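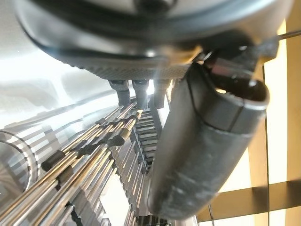
*Dark gray housing from below, with its textured band and three short prongs.*

**Kirndale Tool Library: mid-year progress report to the Hagedorn Fund**

Reporting period: January through July

## Summary

The grant pays for three things: a new catalog for the lending collection, the refit of the back room into a repair space, and evening opening during the school year. The catalog is finished and in daily use. The back room is open but is missing its dust extraction. Evening opening started on schedule in January and stopped in June as planned. It will start again in September.

We are asking for one change to the budget, explained under Money. We are not asking for more funds.

## Catalog

At the time of the application our records were split between a card file at the front desk and a spreadsheet that only one computer could open. The two did not agree. Items that had been retired were still listed as available, and a fair number of newer donations had never been entered at all.

All 660 items in the lending collection now have a record in Tisik, the catalog program named in the application. Each record has the name of the item, where it is kept, the loan period, whether a deposit is needed, and a note on what should come back with it. The last field has been the most useful. Most disputes at the return desk used to be over missing parts: drill chucks without keys, a tile saw without its tray, ladders without the stabilizer bar. The desk now reads the list aloud at checkout and again at return, and the borrower initials it.

Labels took longer than we planned. The first batch of adhesive labels came off anything with oil on it, and by the end of February we were relabeling tools we had labeled in January. We changed to printed tags on wire for hand tools and engraved the large equipment with its number. The engraving is slow work but we do not expect to repeat it. Hoses and extension cords have a heat-shrink sleeve near the plug end.

We retired the tools that failed inspection during the catalog work. Most were cordless models whose batteries are no longer sold. Metal parts went to the scrap yard and the batteries to the county collection point. The small amount the scrap yard paid is included in the income line.

Members can look up items from home. The original plan also had them reserving items from home. We turned that on in March and turned it off again before the end of the month. People were reserving the pressure washers for every weekend in a row and then not picking them up. Reservations are now taken by phone or at the desk, one at a time, and are held until noon. We may try online reservations again once Tisik allows a limit per member. We have asked them for this and do not have a date.

## Back room

The room was used for storage for years. Clearing it out was done in January by our own staff, which saved the cost of the haulers in the original quote. Under the old carpet tiles the floor was sound, apart from a strip along the outside wall where water had been getting in at the bottom of the door. The landlord replaced the door threshold at no cost to us. We patched the concrete and painted the floor.

Electrical work was done by Condetti, who gave the lowest of the quotes we received and who also did the front room when we moved in. They added outlets along the bench wall, a separate circuit for the heavier machines, and new lighting. The inspector asked for one change, moving the main shutoff from behind the door to beside it. Condetti came back and made the change under the same quote.

The benches were built from the plans attached to the application, with one difference. The plans had them all at the same height. After trying the first one, members who repair small electronics said it was too low to work at standing and too high to sit at with an ordinary chair. The 2 benches by the window were raised and given stools. The others were left as drawn.

The room has been open to members since April. The most common repairs are lamps, lawn mowers, kitchen appliances, and bicycles, in an order that changes with the weather. Mowers took over the room entirely in May, and we had to set a rule that fuel tanks are drained outside before anything comes in. A sign at the door says so. We also bought a lidded metal can for oily rags, after a member pointed out that we did not have one.

Dust extraction has not been installed. The unit we priced for the application was discontinued, and its replacement needs a larger duct than the existing wall opening will take. Cutting a new opening needs the landlord's permission in writing. We have had a verbal yes since May and are waiting on the letter. Until the extraction is in, sanding and sawing are not allowed in the back room. Members who need to do either use the covered area in the yard, and this will not work once the weather turns.

## Evening opening

The library was open late two evenings a week from January until the end of the school year. The aim was to reach people who work during the day and cannot get to us on a weekend morning. By that measure it has worked fairly well. The desk asks new members how they heard of us and when they prefer to come, and evening is now the answer we hear most from people who rent their homes. They tend to borrow for a single job, such as hanging shelves or fixing a fence gate, and return the item the same week.

The first hour is busy and the last is nearly empty. From September we would like to open and close half an hour earlier. This does not change the number of hours or the cost. It would also help desk staff who take the bus, as the last one out of Kirndale leaves shortly after our present closing time.

We ran short classes on some of the evenings. The ones on sharpening, basic wall repair, and changing a faucet filled up, and we held the faucet class a second time. The class on planning a home energy upgrade did not draw enough people and we dropped it. Some of those who did come said that the title made it sound like a sales talk. We may offer the same material again as a class on drafty windows, which is what most of them wanted to know about.

## Problems

**Late returns.** These went up when the catalog went live, partly because we could finally see them. Under the card system an overdue item was noticed when somebody else asked for it. We now send a reminder the day before an item is due and phone on the day after. Returns have improved. A few expensive items are still out and we have written to the borrowers.

**Parking.** The lot is shared with the dental office next door. Members loading large items were blocking the office's entrance in the evening, when it has late appointments. We agreed on a loading space on our side of the lot, painted the lines, and have had no complaints since.

**Noise.** The apartment above the front room was rented again in March. The tenant asked us not to test impact tools after supper. We agreed. Testing is now done in the yard before six, and tools returned in the evening are held on a separate shelf until the next morning. This means they cannot be lent again the same night.

**Training.** Our plan had every desk worker trained on all the larger equipment by the end of June. This has not been met. Everyone is trained on the ladders, pressure washers, and floor sander. The tile saw and the stump grinder are still outstanding, and those are lent only when a trained person is on the desk. Sessions are set for August.

## Money

Spending is under budget overall, mainly because of the savings on hauling. The full statement is attached. The points to note are these.

The catalog line is spent. The cost of wire tags and the engraver was more than the labels we had budgeted for, and the difference was taken from the contingency line.

The electrical line is spent and closed.

The back room equipment line has $3,000 left in it, all of which was meant for the dust extraction. The quote for the new unit is within this amount, but cutting and finishing the wall opening is not. We ask the Fund to let us move the unspent hauling money into this line to cover the wall. The total of the grant would stay the same.

Staff costs for evening opening are on budget. The unspent part is for the fall term.

## Next steps

- Get the landlord's letter and book the wall opening. We would like the extraction running before October.
- Finish training on the tile saw and stump grinder in August.
- Restart evening opening in September, with the earlier hours if the Fund has no objection.
- Inspect all ladders before the gutter-cleaning season. The form is being rewritten to match the catalog numbers.
- Replace the oldest pressure washer. It has been repaired more than once this year and the pump is leaking again. The cost will come from membership fees and is outside this grant.

## Decisions needed from the Fund

1. Approval to move the hauling money to the back room equipment line.
2. Agreement to the change in evening hours.

An answer on the first by the end of August would let us order the extraction unit at the quoted price. The second can wait until the week before we reopen in the evenings.

Attached: statement of spending, electrical inspection certificate, quote for the extraction unit, class list for the spring.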